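The Skoten neutrino detector will be refilled with liquid scintillator in April, after engineers replaced 196 of its light sensors during a shutdown.
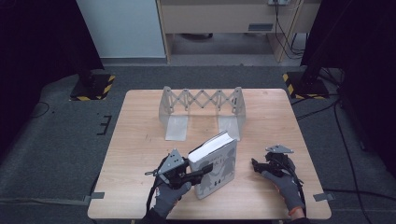 A hardcover book and a translucent lattice structure on a table.

Neutrinos rarely interact with matter. When one does strike a nucleus or electron in the liquid, the charged particles it produces give off a faint flash, which the sensors convert to an electrical pulse.

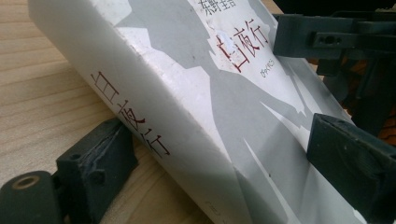 Na-rae Yook

The old sensors had grown noisy, says Helmut Steinbach, who leads the calibration group. Their replacements record pulse times to within 4 nanoseconds – the earlier units managed 9.

Better timing lets the group locate each flash more precisely and reject background from radioactive decay in the tank walls. Calibration with a pulsed laser will take place before the first data run. Results from the earlier runs are being reprocessed separately.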